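Getting the Tea Out: How We Tested Stain Removal on Canteen Chairs and Carpet Tiles

Project report, second year, Facilities and Cleaning Practice
Group members: Fenna Van Damme, Milan Hendriks and Jolien Vandenberghe
Supervisor: Annelies Van Loon

Why we picked stains

Our group wanted a subject we could get our hands into, and when Annelies Van Loon put "soft furnishings" on the list of themes we grabbed it before anyone else could. The canteen at Hostanholm has 382 fabric-seated chairs and a carpeted reading corner at the far end, and anyone who has eaten lunch there knows what they look like by November. Tea, coffee, tomato soup, and that brown shadow on the front edge of every seat where people's hands go when they pull the chair in.

The canteen is cleaned on contract by De Bruijn. Their site supervisor, Henk Van der Linden, was kind enough to let us follow his evening team and to give us old chair pads and spare carpet tiles to ruin. We can't thank him enough for that, it made the whole project possible!

Our question was: does it matter more which product you use on a tea stain, or how soon you get to it?

What we already knew

Tea and coffee contain tannins, which are plant colours that cling to fibres. Milk adds fat and protein, so a cup of white tea is really two stains in one. Most of the guidance we read says to blot first, work from the outside of the mark towards the middle, and avoid hot water on anything with milk in it, as heat can set the protein. It also says never to rub, and we were curious about that because all three of us rub. Everyone's parents rub.

The canteen chairs are covered in a woven polyester. The carpet tiles are nylon with a short loop pile. Nylon takes up colour more easily than polyester, so we expected the tiles to be harder work, and Milan was so sure of it that he wrote the result in his notebook before we started. (He was right, but we made him cross it out and write it again afterwards.)

How we did the tests

We cut the chair pads and tiles into squares and marked the back of each one in laundry pen. Every square got the same spill: one tablespoon of tea with milk, brewed for five minutes and poured from the same height. We used three treatments:

Plain cool water and a white cotton cloth.
A mild detergent solution, mixed fresh each session.
The spotting product that De Bruijn's team carries on the trolley, diluted as it says on the label.

Each treatment was tried on a fresh spill, on a spill left for an hour, and on a spill left overnight. We did every combination on both materials and repeated the full set on another evening. Afterwards we let the squares dry flat before scoring them. We learned this the hard way, as damp fabric looks darker and our very first scores were all far too gloomy. Those scores are not used in this report.

For scoring we used a scale from zero to ten, where ten means the stain can't be found in daylight. Each of us scored alone, by the window, without looking at the label on the back, and we took the middle score of the three. 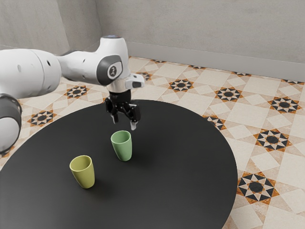

What we found

Time won, and by a long way. On the chair fabric, a fresh spill treated with nothing but cool water scored 9. The detergent also scored 9, and so did the trolley product. We were amazed. Fenna went and got a clean square to hold next to them and we passed them round the table trying to guess which was which.

After an hour the treatments began to pull apart. Cool water left a faint ring on the polyester, and detergent took most of it out, giving a score of 8. On the nylon tiles the water squares had an obvious tan patch by this point, while the trolley product still did a very good job.

The overnight squares were the sad ones. No treatment brought the nylon back to clean in one go. The trolley product was clearly the best of the three, and a second round improved it again, but there was still a yellowish tint when you held the tile at an angle. Water alone on an overnight nylon stain did next to nothing except spread it.

We also did a small extra test on rubbing, mostly to settle an argument. The rubbed squares came out about as clean as the blotted ones in terms of colour, but the loops on the nylon had gone fuzzy, and on one tile they had pulled. The fuzzy patch catches the light differently, so from across the room it still looks like a stain. That was our favourite finding of the project and we have all stopped rubbing. Jolien has even told her grandmother.

Following the evening team

Two of us went round with Henk's team from half past six in the evening. It was far more interesting than we expected. They work in a fixed order, top end of the canteen first, bins before tables and tables before floors, and the spotting is done last of all, when the chairs are already tipped up and easy to see from below.

This means that a lunchtime spill at half past twelve waits six hours or more before anybody treats it. Henk knew this, of course. He told us that the contract pays for an evening clean and that there is no daytime cleaner in the building, so his team gets every stain at its worst.

We looked through the spotting log that the team fills in. Over the period we were given there were 611 entries, and the great majority were drinks. The log records the place and the product but has no column for the age of the stain, and we think it would be very useful to add one, even if it only said "wet" or "dry".

What we would suggest

Put a small caddy by the tray return with white cloths and a spray bottle of cool water, and a card that says "Spilt something? Blot it now." The results say water is enough if you are quick, and it is safe for anybody to use.

Keep the trolley product for the evening team, who are trained to use it and know the dilution.

Swap the carpet tiles in the reading corner round more often. The ones under the tables are in terrible shape and the ones by the wall are nearly new.

Add the extra column to the spotting log.

What went wrong and what we would change

Our tea was always the same tea. Real people take sugar, and sugar leaves a sticky residue that picks up dirt later on, so a proper follow-up should include it. We would also love to try tomato soup, which Henk says is his least favourite, and to see how the squares look after a month of being walked on.

We only had new-ish chair pads to work with, and a worn fabric may hold on to a stain differently. Three judges is not many either, and Milan scored lower than the other two nearly every time. Using the middle score helped with that.

Finally, we started our timer late on one set of the one-hour squares and had to do the whole set again, which used up the last of the spare tiles. If you are planning something like this, ask for more material than you think you need.

Who did what

Fenna planned the tests and kept the score sheets. Milan cut and marked the squares, brewed a truly enormous amount of tea and did the rubbing test. Jolien wrote up the visits with the evening team and went through the spotting log. All three of us scored the squares and wrote the suggestions together.

The score sheets and the labelled squares are in a box in Annelies Van Loon's office, and next year's group is welcome to them.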